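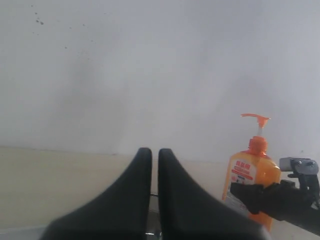 What I did with the limes

My project was on salted dried limes, the sort my gran drops into a pot of lentils without ever measuring anything. I wanted to find out how much salt you need, how long they take, and whether the shop ones are any different (they are, a bit!). Nilmini Sarkar was my partner for the tasting part and Mr Murakami lent us the good scales.

I started with 1,000 grams of limes from Miah, the greengrocer by the bus station. They were thin-skinned and quite small, which my gran says is what you want. I cut a deep cross in each one, packed the cuts with coarse salt and put them in two jars. Jar A got 60 grams of salt and Jar B got double that. Then they sat on the windowsill at home and I turned the jars every morning before school, apart from the weekend I was at my cousin's and my brother did it -- or says he did.

After two weeks I tipped the limes out onto trays and dried them in the airing cupboard. February is a rubbish month for drying anything outdoors, so I didn't even try. I weighed the Jar A lot again at the end and they came to 336 grams with the loose salt brushed off. I forgot to write down the Jar B weight before we started eating them, so there's a gap in my table and I've lost marks for it already in the draft, fair enough.

Tasting

We made the same plain lentils three times, with one chopped lime in each pan: Jar A, Jar B and a packet one from Zurari. Shanthi Barua and Sajib Kumarasinghe tasted them without knowing which was which. Both of them liked Jar A best. Sajib said the packet one was "like licking a candle", though he did finish the bowl. Jar B was far too salty for everyone, me included, but my gran took the rest home and she's been using them in fish curry with no extra salt at all.

What I'd change

I'd use more jars, with smaller steps between the salt amounts, and I'd weigh everything twice. I'd also like to try lemons, as Nilmini's mum swears by them.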